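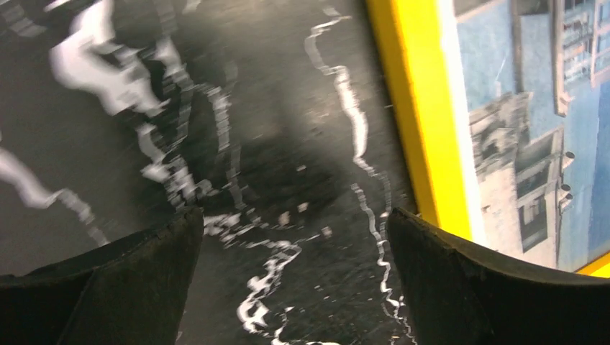

Marbled surfaces and plain edges: notes for the talk
Speaker notes, 3 March 2025
Astance hall, small room

Start when the door is shut. Say hello, say where the toilets are, say the talk is in two halves with questions at the end.

Slide 1 – title only
I am going to talk about black marbled tops: what the pattern does to a room, how to put other things next to it, and how to look after it. I am not selling anything. The samples on the side table are from my own cupboard and people can handle them in the break.

Slide 2 – why black and white
Most people who ask me about this want a dark surface but are worried it will look flat. White veining deals with that. On a plain black top the eye has nowhere to go, and every crumb shows. Once there are veins and specks running across it, the crumbs are much harder to see. Some people like that and some say it means they never know if the top is clean. Both are fair. Wait for the laugh, if there is one, then move on.

Slide 3 – reading the pattern
Explain the three words I use all evening.
Vein: a long thin line that wanders.
Blotch: a wider patch of white, often with bits of black left inside it.
Fleck: the small stuff, white or grey.
A good top has all of these, in uneven amounts. Where the veins are evenly spaced it starts to look like wallpaper. Tell them to stand back from a sample before choosing. Close up you only see flecks. From the doorway you only see veins.

Slide 4 – the Isley job
Long kitchen, one window at the far end. The owners had picked a sample the size of a postcard and it was nearly all black. The full piece came with a big white area at one end and they thought it was the wrong one. It wasn't. Lesson: ask for a photograph of the whole piece, or go and see it.
They put the white end under the window in February and the other end by the cooker.

Slide 5 – what goes beside it
Spend most time on this slide. The surface is busy, so whatever meets it should be quiet. Pale wood is the one I come back to. A straight, light edge against a dark marbled area gives a clear line, and the pattern can then do what it likes on its own side of it. 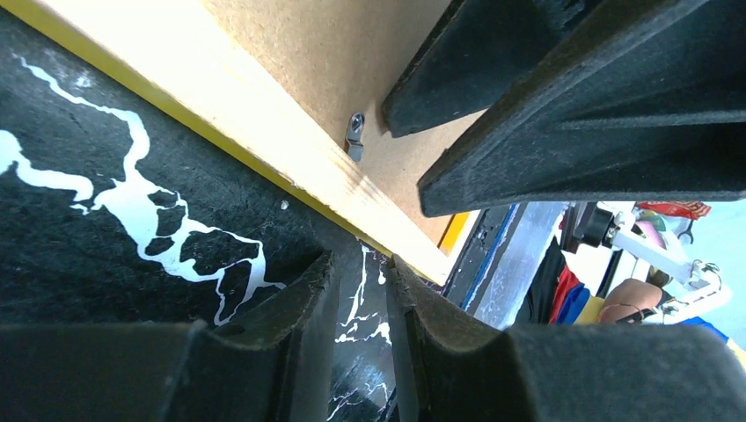 A narrow band of colour along the line works too, as long as it is thin. Yellow is good with black and white. I would keep it to a stripe beside the black, and if there is yellow anywhere else in the room, on a picture border for instance, the two will talk to each other without any help. Red I find too strong. Blue goes dull in the evening.
Tan fibreboard is cheaper and gets left out of these conversations. It is plain, it is warm in colour and it sits well behind a pale wooden edge. Seal it if it is going anywhere near water.

Slide 6 – light
Show the lamp. Turn it low so that it rakes across the glossy sample, then lift it overhead. From the side the shine takes over and the black looks grey in places. From above the veins come forward. Ask the front row which they prefer.
(Check the extension lead reaches. At Plavora it did not.)

Slide 7 – looking after it
Soft cloth, warm water, very little soap. Dry it afterwards or the gloss will smear.
No scouring pads.
Lift things, don't drag them. Felt pads under anything that stays put – I change mine when they go hard.
Test any new cleaner on a corner and leave it overnight.

Slide 8 – costs
Keep this short. For the Pillai flat the whole job came to £2,323, and £500 of that was cutting and fitting. Say clearly that this was one job in one flat and theirs will differ. If anyone wants the breakdown I have 2 printed copies in the folder.

Break – 8 minutes. Put the samples out with the edges facing the room. Wipe them first.

After the break
Take the questions sitting down. The usual ones:
Does it date? Plain black dates as well. Choose a pattern you like and stop looking at magazines.
Can you match an old piece? Hardly ever. Put a wooden strip between the old and the new and leave them different.
Does it make a small room smaller? A little, if the walls are dark too. Pale walls and it is fine.

Collect the samples before people leave. Lamp goes back in the blue bag, lead in the side pocket.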